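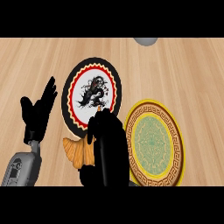 Heller Holztisch mit rundem Dekorteller, schwarzer Rand, rotes Zackenband

Tischplatte nach dem Ölen stumpf und fleckig, Händler will nachverkaufen

Hongjun Song
1. September 2025

Guten Abend zusammen,

ich habe seit April einen Esstisch aus hellem Massivholz, laut Rechnung Buche, Modell Lurkwood, Oberfläche "naturgeölt". Gekauft bei Sumari. Im Beratungsgespräch hieß es, man könne den Tisch normal benutzen und müsse ihn einmal im Jahr nachölen. Nach gut einem Monat hatte ich die ersten Ränder von Gläsern und eine raue Stelle, wo meistens das Brotbrett liegt. Also habe ich mir das Pflegeöl vom Händler geholt (Bai Naturpflege, die kleine Dose für 34 Euro, was ich schon unverschämt fand) und nach Anleitung aufgetragen.

Seitdem ist die Platte an manchen Stellen stumpf und an anderen leicht klebrig. Ein Blatt Papier bleibt hängen, wenn man es etwas länger liegen lässt. Beim Händler sagt man mir jetzt, ich müsse vorher mit dem "Intensivreiniger" aus derselben Serie arbeiten und danach mit dem "Versiegelungsbalsam" abschließen. Davon war beim Kauf keine Rede. Ich habe den Eindruck, dass hier ein Problem verkauft wird, für das man dann die Lösung im Regal stehen hat.

Was ich wissen möchte: Braucht man diese ganzen Mittel wirklich? Ist die Platte hinüber, oder kann man das selbst beheben? Und stimmt es überhaupt, dass ein geölter Tisch alltagstauglich ist, oder ist das eine Legende aus dem Möbelprospekt? Ich bin handwerklich mäßig begabt, Schleifpapier besitze ich, eine Maschine nicht.

Gelüftet habe ich, die Temperatur war normal, und die Dose war frisch geöffnet.

Duygu Kılıçarslan

Hallo Hongjun,

klebrig heißt fast immer: zu viel Öl drauf und der Überschuss nicht abgenommen. Das Holz nimmt auf, was es aufnehmen kann, der Rest bleibt oben stehen und wird zu einem zähen Film. Die Anleitungen auf den Dosen sind da gern großzügig. "Satt auftragen" steht da, und das Abreiben kommt irgendwo im Kleingedruckten. Wer mehr verbraucht, kauft früher nach, das muss man keinem Hersteller zweimal erklären.

Den Reiniger würde ich mir sparen. Was in solchen Intensivreinigern steckt, ist oft Seife mit etwas Lösemittel und viel Etikett. Ich kenne das Produkt von Bai nicht und will nichts Falsches behaupten, aber ich sehe keinen Grund, warum ausgerechnet dieses Mittel nötig sein soll. Beim Balsam bin ich noch misstrauischer. Wenn Wachs drin ist und du ihn auf die klebrige Schicht gibst, hast du das Problem unter Wachs eingeschlossen und beim nächsten Mal doppelt so viel Arbeit.

So würde ich vorgehen:

Erst an einer Stelle probieren, die man nicht sieht, am besten an der Unterseite oder ganz am Rand. Etwas von demselben Öl auf ein grobes Pad geben und damit die klebrige Schicht anlösen. Das klingt widersinnig, geht aber bei einem Film, der noch nicht ganz ausgehärtet ist, meistens ganz gut. Danach sofort mit einem fusselfreien Baumwolltuch abnehmen, und zwar so lange, bis das Tuch kaum noch etwas aufnimmt. Man reibt länger, als man denkt. Dann 2 Tage in Ruhe lassen, keine Tischdecke, keine Sets, keine Teller.

Wenn es danach immer noch klebt, hilft nur Schleifen. 180er Papier um den Schleifklotz, immer mit der Faser, niemals quer, und die ganze Platte. Wer nur den Fleck schleift, hat hinterher einen hellen Fleck. Staub absaugen, leicht feucht abwischen, trocknen lassen, noch einmal mit 240er drüber. Danach hauchdünn ölen, nach einer Viertelstunde abreiben, am nächsten Tag schauen. Ist es stumpf, noch eine dünne Schicht. Ist es gleichmäßig seidig, aufhören.

Die ölgetränkten Lappen bitte nicht zusammengeknüllt in den Müll. Die können sich selbst entzünden, und das ist leider keine Übertreibung vom Etikett. Flach ausgebreitet draußen trocknen lassen oder in ein Glas mit Wasser und Deckel.

Zur Alltagstauglichkeit: Geht so. Wasserränder bekommst du auf Öl immer, wenn Gläser länger stehen. Rotwein auch. Dafür kannst du es selbst reparieren, was bei Lack kaum geht. "Einmal im Jahr nachölen" ist ein Satz für den Verkauf. Ein Tisch, an dem jeden Tag gegessen wird, will am Anfang öfter etwas haben und später, wenn das Holz gesättigt ist, seltener. Einen Kalender dafür würde ich keinem glauben.

möbelgeist_west

Würde ich gar nicht selbst machen. Der Tisch ist noch kein halbes Jahr alt, das ist ein Fall für die Gewährleistung. Schreib denen eine Frist rein und fertig. Ich hatte bei Lollton mal etwas Ähnliches mit einer Kommode, nach 5 Mails haben sie getauscht. Olivenöl soll übrigens auch gehen, hat meine Tante immer genommen.

Duygu Kılıçarslan

Bitte kein Olivenöl! Das härtet nicht aus und wird ranzig, dann klebt es erst recht und riecht dazu.

Mit der Gewährleistung wäre ich vorsichtiger. Wasserränder auf einer geölten Fläche gelten in der Regel als Gebrauchsspur, und das Nachölen hat Hongjun selbst gemacht. Der Händler wird sagen, es sei falsch aufgetragen worden. Interessant wird es nur, wenn die Pflege in der Beratung wirklich anders dargestellt wurde, und das müsste man erst einmal belegen. Falls es dazu etwas Schriftliches gibt, etwa eine Pflegekarte oder eine Mail, heb das auf. Dann aber auch nicht schleifen, bevor die Sache geklärt ist, sonst reden sie sich darauf heraus.

Hongjun Song

Danke euch. Eine Pflegekarte lag tatsächlich bei. Darauf steht "bei Bedarf nachölen", vom Reiniger kein Wort und vom Balsam auch nicht. Ich schicke Sumari ein Foto der Karte und bin gespannt, was ihnen dazu einfällt. Große Hoffnung habe ich nicht.

An der Unterseite habe ich das mit dem Pad inzwischen ausprobiert. Die Stelle fühlt sich besser an, allerdings war sie vorher auch nicht so verklebt wie oben, viel beweist das also nicht. An die Platte gehe ich erst, wenn der Händler geantwortet hat. Den Balsam kaufe ich jedenfalls nicht.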